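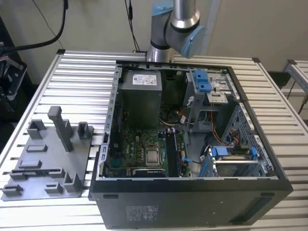

What does the Etater practice note cover?
The note sets rules for robot cells that take apart and reassemble desktop computers. It applies to arms working at reduced speed with one operator at the station. Parts that stay in the case during a task are treated as exposed parts, and a processor with no cooler mounted on it is in the most restricted class. The arm may not cross above it with a part in the grip.

Does the case have to be clamped?
Only for tasks that pull on a connector or latch. For all other tasks the case may lie on its side on the table, provided its position is checked before each run. Fixture plates are fastened in every case.

Who may enter the cell during a run?
No one. The operator stops the arm, confirms the stop on the panel, and then reaches in - in that order.

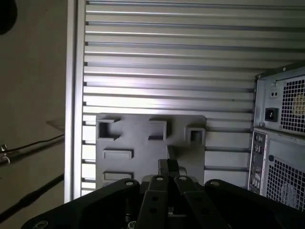
Issue 7, page 11
How are fixture plates approved?
Each plate design is reviewed by Ilaria Marras at the Dradthorpe site. Printed plates are allowed. Sockets and posts must leave clearance for the gripper fingers at full opening. A plate with a cracked post is withdrawn and may not be glued.

What is the force limit?
The grip limit for memory modules and drive carriers is 40 N. It is set in the controller, and operators may not change it. Requests for a different limit go to Nives Palumbo in writing.

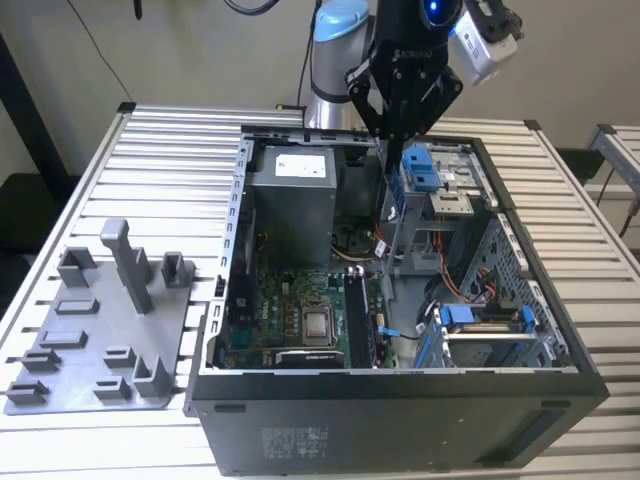

A request must name the part, the finger type and the limit wanted. Approved changes apply to one cell only and lapse when the fingers are replaced.

When was this page last revised?
August 29, 2021. The July text is withdrawn.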